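Rasirex gripper

The Rasirex is a two-finger parallel gripper for tabletop robot arms. I've had one bolted to the right arm of our two-arm setup at Drudport since March, so I'm writing this entry from the user side (the makers have their own page, and it's mostly torque curves).

Background

Rasirex began as a spin-off of the Niazi wrist project, and the first batch was only 30 units. Those early ones had a solid body and ran warm. The second version got the perforated body everybody knows now, plus a longer cable, and that's the one most labs ended up buying. Ours is number 76, which I only know from the sticker inside the lid of the shipping box!

Design

Both fingers ride on one screw and close toward the middle at the same speed. You can swap the fingertips with a small hex key, and there are 3 kinds in the box: flat, grooved and soft. I leave the soft ones on nearly all the time, though the grooved ones are nicer on handles. The controller talks to the arm over the same line that powers the gripper, so there's just the one cable to look after, and look after it you should. Mine snagged on the elbow twice in the first month before I gave it more slack.

Comparison with the Lulura

People always ask how it stacks up against the Lulura, which is the other gripper we had on loan. I ran the same kitchen tasks with both, 200 tries each, same arm and same table. The Lulura is quicker to close and a lot quieter, and it was lovely on fruit. Where it fell behind was thin stuff lying flat. A butter knife on a board gave it fits, and the Rasirex got under the handle far more often (with the grooved tips, I should say, so maybe that's a bit unfair). On bowls I couldn't pick a winner. Both do fine if you come in over the rim and pinch the wall, and both make a mess of it if you come in too low.

Ice is its own headache. Neither gripper likes it, and I stopped scoring single cubes after a while and just moved the whole bowl.

Test table

We tape the tabletop into a grid so that things go back in the same cells between runs. It's plain blue tape and it gets scruffy fast, but I find it easier to reset from than a printed mat.
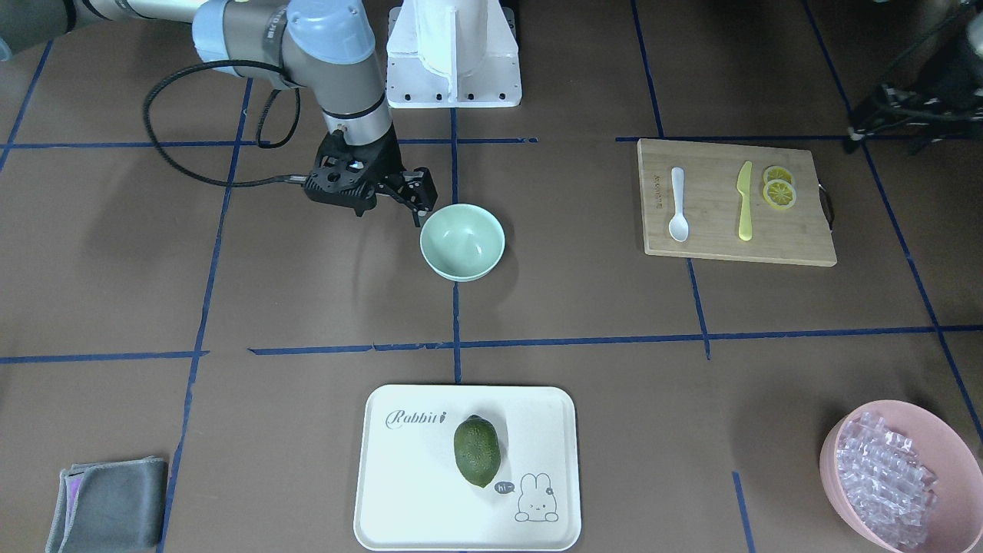 Rasirex on the right arm, over the mint green bowl. Lime-like green fruit on the tray, lemon slices on the board.

Known problems

The zero point drifts if you leave the power on overnight, so I home it every morning. The soft tips pick up lint from towels, and a wipe with a damp cloth fixes that. Older controllers also forget the force limit after a restart, and you'll want to set it again before going anywhere near a lemon slice.

See also: Niazi wrist, Lulura gripper, parallel grippers

Contact the editors | © Drudport Robot Pages | Back to top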